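## 4. Oiling the top (first coat)

Read section 3 first if the top isn't sanded yet. Vellau oil goes on bare wood only. Old varnish, wax, polish = patchy, and you'll be starting over.

You need:

- Vellau hard oil, the 12 oz can does one Ernavard table, both coats
- 2 lint-free cloths, white
- nitrile gloves
- Flunano pad, the gray one (not the green, too rough)

1. Clear the top. Vacuum the dust, then wipe with a barely damp cloth. Let it dry.
2. Shake the can. Open, stir to the bottom. The thick stuff down there is the part you want.
3. Pour a small puddle, size of a coffee lid. Work it out with the cloth, along the planks, never across.
4. Do the end grain last. It drinks a lot, go back over it untill it stops.
5. Wait 15 minutes. Wipe off everything still sitting on the surface. All of it.

**CAUTION:** Oily rags can catch fire on their own. Lay them flat outside to dry or soak in water and put in a lidded metal can. Do not ball them up in the trash.
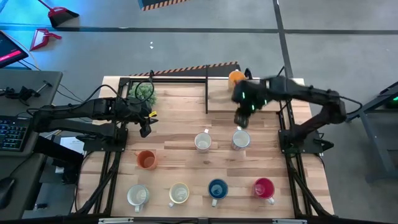 Color change is normal. Oil deepens whatever is there, and dark boards move more than pale ones. On a top with mixed strips, tan next to cream next to brown like the table with the mugs on it, expect the brown to jump out first. Don't chase it with extra oil on the cream. Test under the table if your worried.

6. Second coat after 12 hours. Half as much oil. Same wipe-off.
7. Rub lightly with the Flunano pad between coats, vacuum again.

**Note:** room at 60 F or warmer. Below that it stays tacky. Windows open, no fan pointed at the wet top.

### Before you use it

- Light use next day. No hot mugs for a week, no plant pots without a saucer, ever.
- Water beads? Good. Water soaks in and leaves a dark ring? Needs another thin coat.
- Sticky spots after 2 days: too much oil left on. Wipe with a little fresh oil on a cloth, wait a few minutes, buff dry.

Yearly recoat is in section 6. Stain removal, see Vandana Awasthi's sheet at the back, page 71.

Legs use Yadav wax, NOT this oil. Go to section 5.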